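Why I Keep My Old Computer Open

11th July

In my family we did not throw away things which could still work. My father had a drawer with screws, small springs and pieces of wire, and when something broke in the kitchen he went first to this drawer and only after to the shop. I did not think about this drawer for many years. I thought about it again last winter, when the company Jasard wrote to me that my desktop computer "has reached the end of its supported life."

I want to write about this sentence, because I think it is a strange sentence. My computer did not reach the end of any life. It was turning on every morning. I was writing my letters on it and paying my bills. What ended was the wish of the company to help me, and for this they used words as if somebody died of old age.

English is my third language, so maybe I look at such words longer than other people do. "End of life." "Legacy device." In my language we say "old," and old can be a compliment. An old table, an old friend. When I say "legacy" to my neighbor she thinks of money from a grandmother.

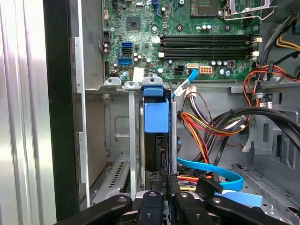
Then comes the question of price. I went to a store in my town, Firero, and asked what it costs to change one part. The young man was polite. He told me that only looking inside would be 50 dollars, and the repair perhaps 200, and that for a little more I could already have a new machine. I believe he said the truth as he was taught it. But I noticed that in this calculation the old machine is worth nothing. It goes on the scale with zero weight. If you begin with zero, then of course the new one always wins.

I do not accuse the young man. He has a rent to pay also. I only say that the calculation is made before the customer opens the door.

What a desktop computer has, and a telephone does not have, is that you can open it with a screwdriver. The memory comes out and goes in. The drive comes out and goes in. The people who designed these cases imagined that somebody will be there one day with his hands, looking for the right place. I find this a kind of respect. My telephone is closed with glue, and when its battery became weak I was told to be careful with it and to think about the next one.

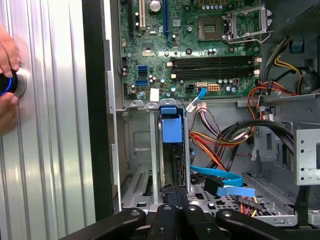 What we lose when we cannot open things

There are people who say that repair is a hobby for those who have too much time. I understand this opinion. A nurse who works nights does not want to study memory slots on her free day, and she should not have to. But the right to repair is not only for the person who does it alone at home. It is also for the small shop on the corner, which can exist only if parts are sold and manuals are public.

In my street there was such a shop, Toma. It closed after 19 years. In the window they fixed radios, then televisions, then computers. In the last years, customers came with objects that could not be opened without breaking them, and the shop had to send them home. Now it is a place for phone covers. I have nothing against phone covers, but nobody there can tell you why your radio makes a noise.

I also think about children. I learned what is electricity by opening a lamp, and I learned it well, because I got a small shock and my mother was angry for two days. A child today gets a smooth object with no screws. He can learn to use it very fast, much faster than me. But it is difficult to be curious about an inside if you never met one.

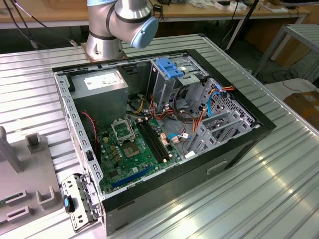
An open desktop computer with its processor socket empty.

I must be fair and say the other side. Old machines use more power sometimes. Some are not safe anymore on the internet, and a company cannot write updates forever for each model it sold. I accept this. What I ask is smaller. Tell me on the day I buy it how many years you will support it, write it on the box as large as the price, and after those years let other people do the work. Endano, who made my printer, does print a date on the box. It is in very small letters, but it is there, and I bought the printer for this reason.

In September our town will vote about a repair room in the old library building. The cost is 4000 dollars for the first year, for tools and heating. Some neighbors find it too much. I will vote yes, and if it opens I will bring the drawer of my father, which is now mine and does not close well anymore.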